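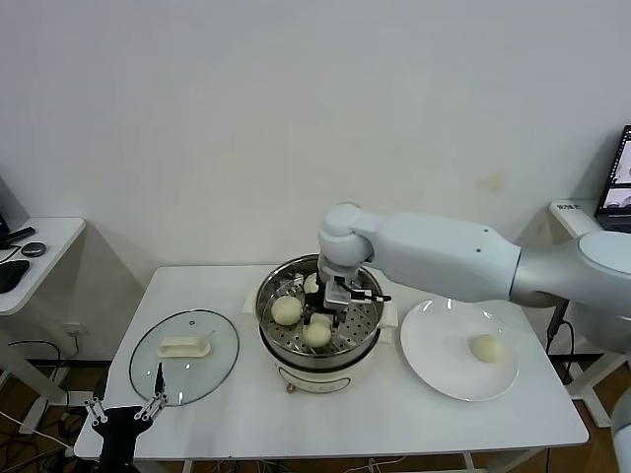 I have been making steamed buns on and off for most of the winter now, and after a fair few batches that came out wrinkled, yellowish or stuck fast to whatever I'd put them on, I think I've finally got a method I'm happy to write down. A couple of you have been asking since I mentioned them in the soup post, so put the kettle on, this one goes on a bit.

My interest in them goes back to a neighbour I had in Brelbridge, Luminița Lungu, who lived in the flat upstairs and cooked everything from everywhere. She'd spent two years in Boston before that, sharing a kitchen with a woman who made plain buns every Sunday, and she picked it up by standing beside her and getting flour on everything. When I met her she was making them in an electric cooker with a steel steamer basket on top, and I remember being a bit surprised. I had it in my head that you needed bamboo and a big wok and probably a grandmother. She just plugged it in on the bench and got on with folding her washing.

So that's how I do mine. I do like bamboo - it smells lovely and it looks the part when people are over - but I never dry it properly and I've had to throw two of them out. A steel tray with holes in it goes in the sink with everything else.

For the dough I use plain flour (the softer the better, so not your bread flour), a good spoonful of sugar, a sachet of dried yeast, a small splash of oil and lukewarm water. I knead it until it's really smooth, much smoother than I'd bother with for a loaf, and then I leave it under a damp tea towel until it has puffed up. In our kitchen in July that can take half the morning! I sometimes put the bowl in the laundry next to the dryer, which has been a great discovery, although I did once forget it was there and came back to something you could have sat on.

Then it's knocked down, kneaded again to get the bubbles out, and rolled into rounds. They get a second rest on little squares of baking paper. When you pick one up it should feel light for its size, a bit like a marshmallow. Go easy on how many you put in at once. They swell more than you expect, and if they touch they'll tear when you pull them apart. Four or five in mine is comfortable, and I'd sooner do a second round than squash them in.

I start them over cold water, bring it up gently and give them fifteen minutes once there's proper steam. After that comes the part I got wrong for months, when I'd whip the lid straight off because I was excited. Now I switch off, open it just a crack and walk away for five minutes. I wipe down the bench or answer a message, anything to keep my hands busy. Then the lid comes off and goes upside down beside the cooker, so the drips stay in the glass and don't run all over the table.

Getting them out is its own little job. Tongs leave dents if you squeeze, and a spatula tends to shove one bun into its neighbour. I go in from above, slowly, take one at a time and put it straight on a plain white plate. The paper peels off best while they're still warm.

We eat them with whatever is about. My husband likes his torn open with butter and honey, which Luminița would have had words about, and I like mine next to a bowl of something salty with plenty of chilli oil. The leftovers freeze beautifully and go back in the steamer straight from the bag, no thawing.

Next time I want to try them with a bit of grated pumpkin through the dough for the colour. If anyone has done that and knows how much water to hold back, please leave me a comment, as my first guess was very wrong and I'm still picking it off the mixer.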